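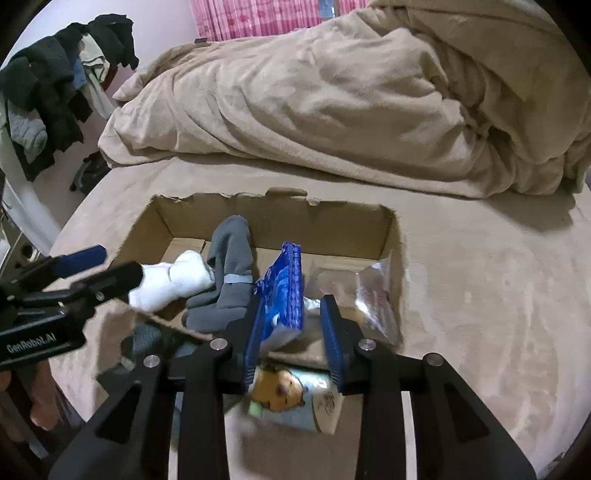 Open cardboard box, blue plastic package.

15 Feb 2019

Glaze tests, second go at the Lerbridge clay. Kiln was up to heat by lunch and I left it alone, which took some doing! Tile 18 is the one I'm after — that soft grey-green Mi-kyung got in October and then couldn't get again. She reckons the ash was sieved finer that time. I reckon she held it longer at the top, so today I gave it 30 minutes and we'll see who's right.

Weighed out 191 g of the Tollside ash for the new batch. It clumped horribly (damp shed, I bet) and I had to put it through the sieve twice. 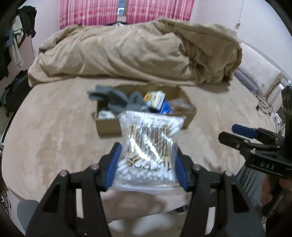

Also tried wax on the feet before dipping, and Joon-young's trick of warming it a bit first does help, it goes on much thinner. Still got a drip on the rim of the small bowl, so that one's having a biscuit of scrap clay under it.

Ruth, if you're in before me — please don't open the lid, even a crack. Cones are on the middle shelf, and the log sheet's under the glaze book. Need more wax.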